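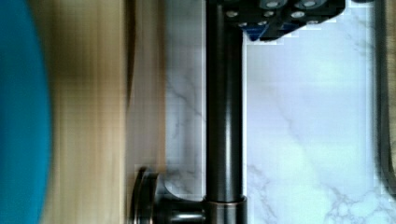 tablecrumbs commented: Before anyone says vinegar, please don't say vinegar. If it's real marble you'll have a dull spot for life, and if it's fake you'll have learned nothing and your living room will smell like a pickle.

Is my marble top marble, and can I get a coffee ring off it?
Posted by slow_coaster in Furniture & Surfaces
Viewed 2,000 times

Fair enough, no vinegar. I bought a secondhand Bråten table in Alach for $66 and the seller called it "marble" in a tone that discouraged follow-up. White, gray veins going off diagonally, a faint blue tint, and some mottled gray patches bunched together in one area. It sits next to wood, so whatever I put on it will end up on the wood too, me being me.

On Saturday I left a mug on it overnight. There is now a tan ring, away from the mottled part, where of course it can't hide. Dish soap and warm water made it a slightly cleaner tan ring. The next thing in the cupboard is a bottle of Gestik stone polish that came with the apartment, and the label is mostly gone. How do I find out what I own before I ruin it?

Underside, if it helps: I can't see it. The top is set into a lip and I haven't worked up the nerve to pry.

gritty_sponge
Accepted by the poster

Leave the polish in the cupboard until you know.

Put your palm flat on the top first thing in the morning, then put it on the wood. Stone feels properly cold. Laminate and printed film feel like the room. Then get your face down near the surface with a flashlight held low and look at the veins. On a print they're usually made of tiny dots, like a newspaper photo. On stone they aren't, and they tend to look as if they go down into it a little. Last, hunt along the edges for a seam or a corner where the pattern stops or starts lifting.

If it's printed: baking soda and water mixed to a paste, soft cloth, light pressure, wipe, done. Don't scrub, you can go through a cheap finish faster than you'd think. Skip anything that calls itself a cream cleanser.

If it's stone: the same baking soda, but as a poultice. Spread it over the ring about as thick as a pancake, tape plastic wrap over it, and leave it for a day. Take the wrap off, let it dry out completely, and scrape it up with something plastic. You may need to do it again. Reseal afterward.

Either way, put painter's tape along the wood before you start. Baking soda can darken some woods, and then you'll be back with a second post.

slow_coaster replied: Dots. So many dots. I paid $66 for a newspaper. The paste took most of the ring off in one go, though, and I'm at peace with the rest.

oldvarnish

Ours was the same idea, Fastar film over particleboard. It lasted 7 years with three kids and then one corner went in a single afternoon next to a humidifier. Keep water off the edges. A bead of clear silicone along the join buys you time.

Hank_in_the_garage

just get coasters. pack of 6 at any dollar store

slow_coaster replied: I own coasters. The mug was next to them.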